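Play kitchen pieces: what do you keep out?

wzeng205
Setting up a play food table and I have more pieces than I want out at one time. White table, toy oven at one end, plates, bowls, a colander, fruit, a ketchup bottle. My kid is 2. What would you put away first?

pirnach_mom
The ketchup. Mine only ever bangs it on things. Fruit gets the most use in our house by far.

Gorazd T.
Disagree, the bottle is the one thing ours plays with every day. Everything gets ketchup, including the banana. I'd cut the dishes. One plate and one bowl is plenty at that age.

wzeng205
OK, this is the table so far. 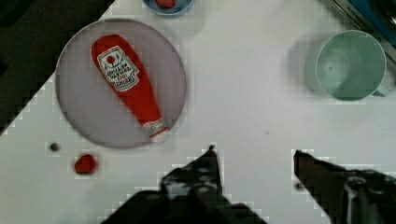
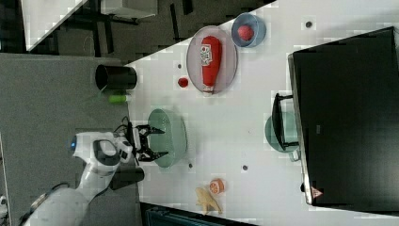
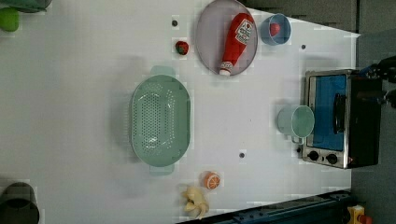

I'm leaning toward keeping the colander because it holds all the fruit at cleanup. The cups I could go either way on.

pirnach_mom
Keep the colander, yes. Ours is from a Zoltano set and it's the only part still in one piece. I still say lose the ketchup.

Gorazd T.
How big is the table? If the oven stays on it you lose a lot of room. We moved ours to a low shelf in July and it was better.

wzeng205
Not big. The shelf next to it is 10 inches deep so I'd have to measure the oven.

nolteck_fan
Check the small fruit before you worry about the rest. Anything that fits in a toilet paper tube goes away until 3.

wzeng205
Good point, will do that tonight. Ketchup stays for now, sorry pirnach.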